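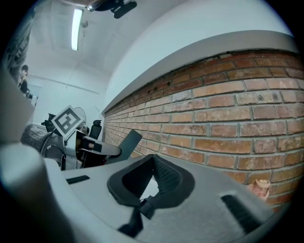 orkadach_estates replied:
Repointing should be confined to the top courses, where the brick meets the ledge. The small holes and gaps in the mortar are in that area, and the remainder of the wall should be left alone until someone has examined it by hand. A full rake-out would remove sound material and change the appearance of the brick.

ledge_and_lintel wrote:
Thank you for the prompt response. Our office was advised in April to seal the entire brick face before the room is returned to general use. The quotation from Calloway covers repointing and two coats of clear sealer. Members are asked whether the sealer should proceed at the same time.

orkadach_estates replied:
It should not. New mortar requires time to cure, and a clear coating applied too early can trap moisture. Please also confirm whether the existing mortar is lime or cement. The work cannot be properly specified without that information.

rm145_admin wrote:
I must respectfully disagree with the advice against sealing. Room 145 in our building has a similar brick wall, and before treatment it left dust on every shelf below it. It was sealed 14 days after repointing. The dust has stopped, and the cleaning staff no longer report grit on the floor.

orkadach_estates replied:
That is a fair account, but it describes an interior partition. An outside wall behaves differently, and the original post does not state which type this is.

ledge_and_lintel wrote:
It is an interior wall. The adjoining room is heated throughout the winter. The mortar type is not recorded in our files, and a sample will be requested.

datbridge_facilities wrote:
Two further points for consideration.

First, the junction between the brick and the white ledge should not be filled with rigid plaster. The two materials move at different rates, and a hard fill will open again. Our department uses Fluveck flexible filler at such junctions and finishes it in the wall color. Please test a short length first.

Second, the tones in that brick range from orange to a faded pinkish gray. Any sealer will deepen them, and the paler bricks may darken more than the others. Apply a trial patch low on the wall and allow it to dry fully before judging the color.

rm145_admin wrote:
The trial patch is sound advice. Ours was omitted, and the wall is darker than intended. I would still seal it.

ledge_and_lintel wrote:
Agreed. The work order will be divided. Repointing of the upper courses will proceed with a budget of up to 1000 dollars, and sealing will be considered separately. Small items will be removed from the foot of the wall before work begins, and the ceiling light will remain in service. The room will be closed for nine days.

orkadach_estates replied:
The divided order is acceptable. My objection to the sealer stands until the mortar sample has been reviewed.

Last updated: 25/07/2021

Building Care > Interior Walls > Brick and Mortar

This site uses cookies to keep members signed in. By continuing to browse, you accept their use.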